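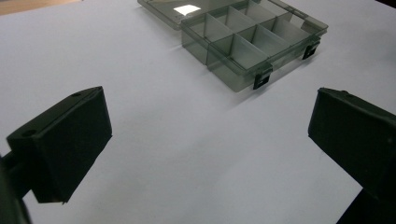 Is the Gotwood 17-compartment organiser box good enough for sorting small fixings?
For screws, washers and crimp terminals it is, provided the box stays flat and the lid is latched before it is lifted. For anything finer than an M2 washer, look elsewhere.

Gotwood sells the box in two versions. The one under review has fixed outer walls and removable dividers, which slot into moulded ribs and give 17 compartments when all of them are fitted. The other has fixed cells throughout and was not tested. The test box was bought at the normal price and has been in use on an electronics bench since October.

Dividers

The dividers are the main reason to choose this version and also its weakest part. Each one is a flat piece with a small lip at the top, and it pushes down between two ribs. On the test box most went in with firm thumb pressure and stayed put. Two were loose from the start and could be lifted out with a fingernail. A thin strip of tape on one edge cured this, but it should not be needed.

The bottom edge of each divider does not seal against the floor of the tray. The gap is small enough to stop an M3 nut and large enough to let an M2 washer through if the box is tilted. Surface-mount parts will travel freely and should be kept in tape or in separate lidded pots. Gotwood's packaging makes no mention of a minimum part size.

Lid and hinge

With the lid closed, the clearance between the lid and the tops of the dividers is even across the front half of the box and slightly greater towards the middle. Turning the box upside down with M3 washers in alternate compartments left a few in the wrong place. Shaking it on edge left many more. Carrying it by one end in a tool bag falls somewhere between the two, and after a week of that the contents needed re-sorting.

The hinge has shown no whitening or cracking so far. The latches are stiff when new and ease after a fortnight or so. They can be opened with one hand if the box is held against the bench with the other – opening it entirely one-handed tends to flick the front edge up and throw out whatever is in the first row.

Comparison with other boxes

Two other boxes were on the bench for the same period.

The Drukotberg is an older design, bought in 2015 and still serviceable. Its cells are fixed and have rounded floors, so small parts can be swept up the side with a fingertip. The Gotwood has square corners, and picking the last washer out of one is slow work without tweezers. The Drukotberg is heavier and takes up more shelf height for the same number of parts.

The Jitpraphai is the cheapest of the three. It has 10 compartments and dividers that fit more tightly than Gotwood's, but the latches are poor and one broke in the second month. As a drawer insert with the lid left unlatched it is perfectly adequate.

Stacking

The Gotwood has a shallow rim moulded into the lid to locate the box above it. Four full boxes stack without sliding. Five will stand, but the lid of the lowest one bows and the latches become difficult to open. Boxes from the other two makers do not sit properly on it.

Labelling

There is no recess for a label. Paper labels on the lid lift at the corners within a few weeks, as the surface has a slight sheen and the adhesive does not key to it. Wiping the area with isopropyl alcohol first and using laminated tape gave a much better result. Nular's narrow black-on-clear tape has held since it was applied and can still be read with the lid shut. Permanent marker works but rubs off at the edges where the box is handled.

Cleaning

Lift out the dividers, wash in warm water with a little washing-up liquid and dry with a soft cloth. Paper towel leaves fine scratches. Flux residue came off with isopropyl alcohol and left no clouding, though acetone was not tried.

Verdict

Good: adjustable layout, sound hinge, stable in a stack of four.
Bad: gaps under the dividers, two loose dividers as supplied, square corners, no label recess.

Recommended for bench use with parts of M3 and above. For a van or a tool bag, the Drukotberg is the better buy despite the weight.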